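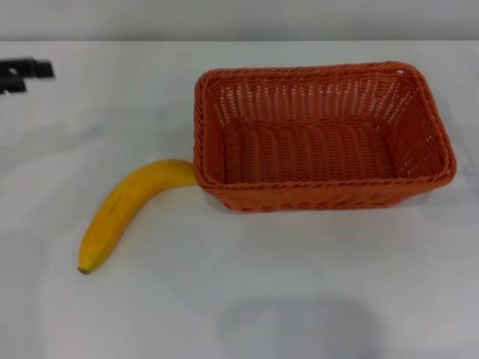 Do the Pikham slip-ons in the Tillinach collection run true to size?
They run small in the toe box, so go up a half size, or a full size if you have wide feet like me.

OK, that's the short version for anyone who only wanted the short version. Hi all! Laine here, back after a long quiet spell (new job, new commute, you know how it goes). I've been meaning to reply to Rasmus since his message went out, and then my pair arrived and I figured I'd wait until I'd worn them enough to have an opinion. I now have many opinions. Get a drink.

On 2018-05-14, Rasmus Šimkus wrote:

> Hello everyone,
>
> Has anybody got hold of the Tillinach shoes yet? I know some
> of you were at the store when they opened the preorder. I read
> all the books when I was a teenager and I have been waiting for
> somebody to do something good with them, and so far we have had
> one very itchy scarf.
>
> What I want to know is:
>
> Sizing. I am between sizes in everything Pikham makes. My old
> canvas ones from them fit like socks and my last leather ones
> I gave to my brother.
>
> Colors. Is the Tremutetti green really that green? On my phone
> it looks like a tennis ball and on my laptop it looks like an
> olive.
>
> Also, are the Nair high tops a separate release or part of this
> one? The page lists them and then when you click it goes back
> to the front page. I wrote to them and got a form letter.
>
> I don't want to pay resale prices, so if there's going to be a
> second batch I would rather wait.
>
> Rasmus

Taking these in order, more or less.

Sizing first. I'm a wide 8 and I ordered the 8 1/2 in the slip-on. The length is perfect and the width is... fine now. It was not fine for the first 3 days. The canvas on this one is stiffer than their usual canvas, I guess so the print sits better, and the elastic at the sides has hardly any give when it's new. If your old canvas pair fit you like socks, please don't order that same size thinking you'll get the same thing. I put on thick hiking socks and wore them around the house while I was cooking, and that did more than anything else I tried. My sister swears by the hair dryer trick but I'm scared of what heat would do to the glue.

The lace-up is a different story. I tried my sister's and it's much roomier across the front, and you can loosen the laces, obviously. So Rasmus, if you're between sizes, I'd get the lace-up in the larger one and stop worrying. The insole comes out too, so you can swap in a thicker one if you end up with extra room.

Now the green! It's an olive. Your laptop wins. It's a warm, dusty sort of olive, and in the evening under my kitchen light it goes nearly brown. I was a little let down when I opened the box, I'll admit, because in the books Tremutetti is supposed to be the loud house, the one with the parade and all the drums, and I'd pictured something you could see from across a parking lot. But I've come around on it. I can wear them to work. My manager has complimented them and has no idea they're from a book about river witches.

The little drum on the heel tab is embroidered, which made me very happy. I'd been braced for a sticker. The map print on the footbed is pretty but it's going to wear off, I can tell already, the right heel is fading. If you're somebody who keeps shoes for display, put another insole over it before you walk anywhere.

About the Nair high tops - I went to the store and asked, and the person at the counter told me they were always meant to be a second drop, in October, and that the listing went up early by mistake. So that's why the link bounces you. Take that as store gossip until Pikham puts it in writing, but she seemed pretty sure, and she'd seen a sample. Dark blue suede with a gray stripe, and the ferry rope as the laces! Actual twisted two-color rope laces! I asked if I could see it and she laughed at me.

Price, for anyone who hasn't looked: the slip-on and the lace-up cost the same, and there's 15 percent off if you buy 2 pairs in one order. You can mix styles and sizes to get that. My sister and I went in together, so if anybody else on the list wants to pair up with someone, post here with your size and maybe we can match people. Shipping was extra and I thought it was steep for what it was. Pick up in the store if you've got one near you.

On the second batch of the current ones, I asked about that too and got a shrug. They still had plenty of the green on the shelf and a decent stack of the plain cream ones, and the red was down to the tiny sizes and one enormous one. So if red's your house, I wouldn't wait. If you want green, Rasmus, you have time, and please don't go near the resale sites. I looked last night and people are asking double for shoes that are still sitting in the store.

A couple of complaints so this doesn't read like an ad. The box is gorgeous and mine arrived crushed on one corner, with no outer carton, just the shoebox in a plastic mailer. My sister's came the same way. If you collect boxes, that's another reason to pick up in person. Also the black sole edging scuffs if you look at it funny. I got most of a mark off with a damp cloth and a dab of dish soap, but there's one by the left toe that I think I'm stuck with. And the tongue on the lace-up slides over to the outside when you walk, or at least my sister's does. There's no loop on it to run the laces through. I don't know who decided that.

I haven't had them out in real rain, so I can't help with that. They've done wet grass and they dried OK overnight with newspaper in them.

Oh, and to whoever was asking about kids' sizes a while back (sorry, I've lost the message) - yes, there are kids' sizes, but only in the slip-on, and only in cream and green. They have the same stiff elastic, so I'd take a kid in to try them on before buying. The small ones skip the footbed map but they do keep the heel embroidery, and they're ridiculously cute.

Rasmus, let us know what you end up getting, and I want to hear about this itchy scarf. Was it the striped one from the bookstore? I have that scarf. It lives in my car for emergencies.

Laine Adomaitis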